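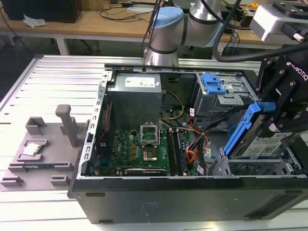

Dougal Urquhart me escribió que a él le soltó la pieza dos veces en una mañana y que Plivska le contestó que recalibrara y ya. Pues a mí me contestaron lo mismo, palabra por palabra.

Llevo desde noviembre con el módulo de desmontaje de Plivska, el paquete de software que le dice al brazo cómo sacar discos, memorias y procesadores de ordenadores de sobremesa viejos. Y me gusta, ¿eh? Con las bandejas azules de disco se apaña muy bien, el asistente se entiende a la primera y en 115 equipos solo se me quedó colgado 2 veces. Pero (y es un pero gordo) el fallo de la fuerza de agarre me tiene frita.

Lo que pasa es que, si pausas el programa con la pinza cerrada y lo reanudas, se olvida de la fuerza que tenías puesta y vuelve al valor de fábrica. Unas veces aprieta de más y te raja el plástico, otras se le escurre el disco a medio camino. ¡Y ni un aviso en pantalla!

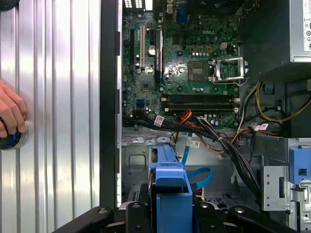 Lo peor es que pausar es justo lo que haces cuando vas a meter la mano. A mí al reanudar me cerró la pinza de golpe, sin la rampa lenta que yo había configurado, y me pilló la punta de un dedo. Un moratón y un susto, vale, pero con más fuerza no lo cuento tan tranquila. Desde entonces abro la pinza antes de pausar y reviso la fuerza a mano cada vez, un rollo.

La versión 36 decía que lo arreglaba. A mí me sigue pasando. Le doy un aprobado raspado, y si vais a trabajar cerca del brazo yo esperaría a la siguiente.

Diane Doucette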